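## 4. Levelling, loading and care of the table

This section applies to the Rennie low table in both top sizes and to the Sorley side table, which uses the same leg set. Complete section 3 (fitting the legs) before starting. Part numbers are those on the packing list supplied by Prosetti.

### 4.1 Before you start

You will need:

- the 4 mm hex key from the fixings bag
- a spirit level, 40 cm or shorter
- a soft cloth or blanket large enough to take the top face down
- the adjustable feet (part 2423), one per leg

**Caution:** Do not use a powered driver at any point in this section. The threaded inserts are set directly into bamboo and will pull out if overtightened. A stripped insert is not covered by the guarantee.

Leave the table unwrapped in the room where it will be used for at least 21 hours before levelling. Bamboo takes up and gives off moisture after delivery, and a top levelled straight from the carton may need to be done again.

### 4.2 Fitting the adjustable feet

1. Lay the cloth on the floor and place the table on it, top face down.
2. Check that each leg bolt is finger-tight plus a quarter turn. Do not tighten further at this stage.
3. Screw one foot into the end of each leg, clockwise, until the locking nut touches the leg.
4. Back each foot out by two full turns. This gives equal adjustment in both directions.
5. With a second person, turn the table upright. Lift by the legs, close to the top. Do not lift by the openings in a pierced top.

**Note:** On carpet with thick underlay, fit the wide pads (supplied separately) over the feet before turning the table upright. The pads cannot be fitted afterwards without lifting the table again.

### 4.3 Levelling

1. Stand the table in its final position.
2. Place the spirit level across the middle of the top, in line with one leg.
3. Adjust that leg only. Turn the foot anticlockwise to raise it, clockwise to lower it.
4. Turn the level to line up with the next leg and repeat.
5. Press down firmly on the edge midway between each pair of legs. If the table rocks, lower the foot diagonally opposite the point of pressure by a quarter turn and test again.
6. When the top is level and steady, hold each foot still and tighten its locking nut against the leg.
7. Tighten the leg bolts by a further quarter turn, working round the table in order.

If the level reads differently each time it is put back in the same place, check that it is not bridging an opening. On pierced tops, set the level on an unbroken strip of surface. If there is no strip long enough, lay a straight batten across the top and place the level on the batten.

### 4.4 Loading

The maximum evenly spread load is 40 kg for the Rennie and 21 kg for the Sorley. Neither table is designed to be sat or stood on.

Heavy objects should be placed over or close to the leg positions. A single load in the centre of the top must not exceed half the figure given above.

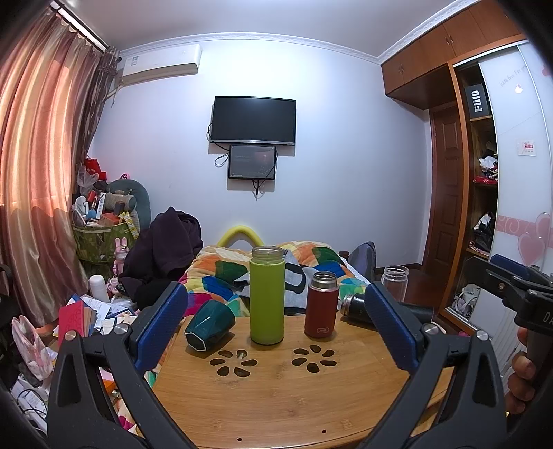
Pierced tops need more care in placing small items than solid ones. The base of any vessel should rest fully on the surface, with no part of the rim over an opening, and narrow items should be moved inwards from the edge. A tall water bottle and a vacuum flask can both stand upright on a top with flower-shaped groups of holes, as in the illustration, but a cup left on its side, like the teal one, may roll if the table is knocked and should be stood up or put away. Small objects such as earrings, tablets and screws can pass through the larger openings. Where this is a concern, fit the clear insert disc (Dokico, sold separately) over each group.

**Caution:** Liquid spilt on a pierced top will run through to the underside and the floor. Wipe both faces of the top, and the inside edges of the openings, as soon as possible.

### 4.5 Heat and moisture

The finish is a hard wax oil. It resists water for short periods and resists dry heat poorly.

| Item placed on top | Direct contact | With mat |
|---|---|---|
| Cup or mug, hot drink | Up to 10 minutes | No limit |
| Teapot | Not permitted | Up to 1 hour |
| Pan from hob or oven | Not permitted | Not permitted |
| Glass, cold drink | Up to 30 minutes | No limit |
| Plant pot | Not permitted | With waterproof saucer only |

Do not place the table within 92 cm of a stove, radiator or underfloor heating manifold. Prolonged dry heat from one side will cause the top to cup. If this has happened, move the table away from the heat and leave it for two weeks before adjusting the feet. In most cases the top will recover part or all of its shape.

### 4.6 Cleaning

1. Remove loose dust with a dry cloth or a soft brush. Use the brush for the inside edges of openings.
2. Wipe with a cloth wrung out in warm water and a few drops of washing-up liquid.
3. Wipe again with clean water.
4. Dry at once, along the grain.

Do not use bleach, scouring cream, steam cleaners, silicone polish or melamine sponges.

Re-oil the top when water no longer beads on it. Apply a thin coat with a lint-free cloth, leave for 15 minutes and wipe off all excess. Use a cotton bud for the openings, where oil tends to collect and stay tacky. Keep the table out of use overnight.

**Caution:** Cloths soaked in oil can catch fire without a flame. Lay them flat outdoors to dry, or put them in a metal tin of water with a lid, before disposal.

### 4.7 Periodic checks

Check the leg bolts one month after assembly and every six months from then on. Check the level again whenever the table is moved.

Replacement feet and bolts can be ordered using the part numbers on the packing list. Queries about loading or finish should be marked for the attention of Callum Lennox, Technical Support, and should state the model and the batch letter stamped on the underside of the top.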